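Staff canteen going over to robots, anyone been through it?

jmalabanan
Posted Nov 18, 2021
Hiya all. I'm in the kitchen at Borport (475 staff to feed, one canteen) and they're bringing in an arm for wiping down and putting away. It's all in simulation so far, and we get sent the renders and asked what's wrong with them. My first note was that it's far too tidy! One chair and acres of bare floor, when ours is all crates and people's feet by eleven.
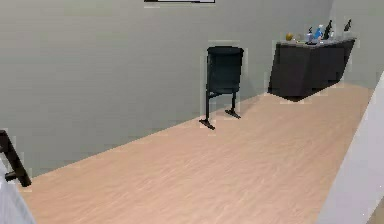

Darius says they did the same at Rerkell and the crates never got put in, so the first month was a nightmare. Keep nagging, he reckons, and put it in writing.

ldzene
I'd be more worried about hours tbh. We were told nobody would lose any, then in December the late clean went from four of us to two. Same pay per hour, just fewer of them.

valdis_s
Sorry Laine but that's managers, not the robot. My wrists are miles better now I'm not scrubbing pans all shift and I wouldn't go back.

ldzene
Glad about your wrists, but I'm still 15 hours a month down.

jmalabanan
Both fair. What I like is being asked at all (I've never been asked about a worktop in my life). I told them the pan shouldn't be left by the edge with the sponge and soap right there as well, and an egg out on the side.

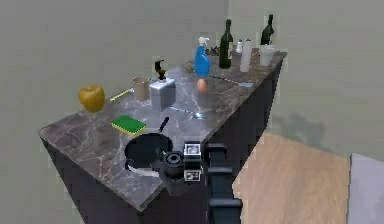

Who do you go to when it stops halfway through a shift? Whoever's on the rota as lead, and at our place that comes with a bit extra per shift, so ask for it before you agree to anything.

valdis_s
Seconded, get the extra agreed first. We didn't.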